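Search this site Enter keyword Go

Print this page | E-mail this page

Besono Opens Its Kitchen Doors for a Season of Free Home Cooking Evenings in Skirnthorpe
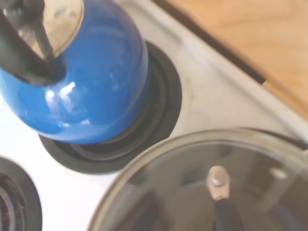

SKIRNTHORPE, June – Besono, the neighborhood cooking school on the old market street, is delighted to announce a summer of free evening classes for anyone who would like to feel a little more at home in front of a stove, whether they have been cooking for decades or have only just moved into a first apartment and are still eating toast over the sink.

The program offers 80 places, and the school hopes they will go to a happy mix of ages and backgrounds. Last year's trial run drew 163 applications, many of them from people who wrote long and lovely letters about the soups, dumplings and Sunday stews they grew up with and wished they had learned to make.

"We read every one of those letters, and I will admit we got rather hungry doing it," said Riaan Sithole, director of Besono. "People kept telling us the same thing in different words. They wanted to stand next to somebody who knew the dish and watch how it was done, and then they wanted to sit down and eat it with company. So that's the evening we've planned!"

Each class begins at 6 p.m. with a pot of tea and a chat, and runs for 2 hours. Early sessions cover broths, beans, rice and simple breads, and later ones move along to preserves and pickles as the gardens fill up. Dalibor Vávra will teach the soups, including his grandmother's sour mushroom soup, while Pantelis Tzanetos takes charge of the vegetable dishes and has promised (at some length) to change everyone's mind about okra.

Flour and grains are being donated by the Vlček mill, whose owners have also offered a tour to anyone who finishes the bread course. Recipes from the whole season will be gathered into a spiral-bound booklet, with 200 copies to be printed and shared with class members and the town library.

No experience is needed, and all ingredients and equipment are provided. Please bring an apron if you have one, and a container with a lid for leftovers. Application forms are available at the school's front desk.

Press contact: Oddur Ragnarsson, Besono, Skirnthorpe

© Besono. All rights reserved. | Contact us | Back to top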